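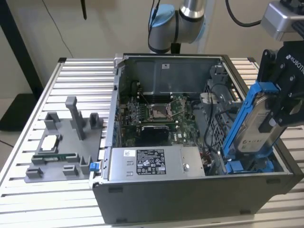
Bevan Ruddock wrote in to ask whether the insertion step can run on position control alone, and whether he could skip this whole section if it can. You can run it that way, Bevan, but please don't skip! I did the same thing with my first Pundier install and spent an evening chasing a fault that was one wrong line in a config file.

## 4. Setting up the drive insertion skill

I'm assuming you've got Pundier talking to the arm and the gripper, and that the wrist camera calibration from section 3 passed. If it didn't, go back and fix that first. Nothing in here will make up for a bad calibration (I've tried).

### 4.1 Load the skill

1. Open the Nistach planner and pick **Skills > Import**.
2. Choose `drive_insert.yaml`. It lands in the list with a gray dot, meaning it's loaded but not armed.
3. Check the port under **Connection**. Mine is 1683, and the file ships with that number already in it. If you moved the planner to another port, change it here too.
4. Click **Validate**. You want a green dot before going any further.

> **Note:** If the dot stays gray and you don't get an error, restart the planner and validate again. I still haven't found out what causes this one.

### 4.2 Teach the bay pose

5. Jog the arm by hand until the carrier is lined up with the bay and the tip is just inside the opening.
6. Press **Capture**. The perception node grabs 16 views of the bay and fits a pose to them.
7. Look at the overlay. The outline should sit right on the edges of the cage. If it's drifting toward the power supply, shiny metal is fooling the edge finder, so turn on **Mask reflective regions** and capture again.
8. Add the cables as a keep-out zone. Draw it bigger than you think you need! Cables move between runs and the planner only knows about the shape you drew.

### 4.3 Switch to force control for the push

Okay, Bevan, back to your question. Position control gets the carrier to the bay just fine. The trouble comes with the last bit of travel, where a tiny pose error turns into a jam and the arm keeps shoving.

9. Set **Handover** to *on contact*.
10. Set the force limit to 40 N. Start lower if your carriers have soft clips.
11. Leave **Spiral search** on, with the default radius.
12. Run it once at low speed with your hand on the stop button.

> **Caution:** Never raise the force limit to get past a jam. Back out, recapture the pose and try again. The computer has to be unplugged from the wall for all of this, too.

### 4.4 Reading the log

Each try writes one line to the Gedow log viewer. Code 244 means the search ran out of room before the carrier found the slot, and nine times out of ten I fix it by repeating step 6. If you see it on every run, check that the case hasn't shifted on the table.

Memory modules use a different skill file with their own force settings, so don't point this one at them. Those are in section 5.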